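Speaker notes: picking a case fan
12 Oct 1999

1. Opening
Say who I am, mention Kemia for the loan of the test bench. Handouts are by the door.

2. Why cases get hot
Drives and graphics cards have both moved on since March. The power supply fan alone used to be enough. Show the Briler case with the side panel on, then off. Pause for questions on dust.

3. Bearings
Sleeve or ball. The Petridis fan is sleeve, 3,000 RPM, fine upright, noisy lying flat. The Wivetti is ball bearing and costs more. Pass both round.

4. Air flow
Front in, back out. Cable ribbons block more air than people expect, so fold them flat. Read out the bench numbers: 2 fans, case air down to roughly 70 degrees Fahrenheit. Don't get drawn into liquid cooling.

5. Grilles and mounting
Punched panels choke a fan if the holes are small. Leave a gap behind the grille. Rubber washers on all the screws.

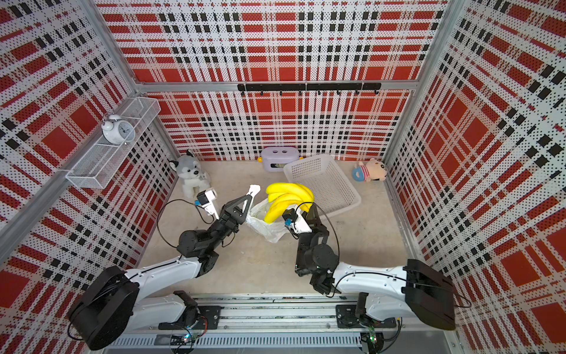
6. Close
Price list, then questions.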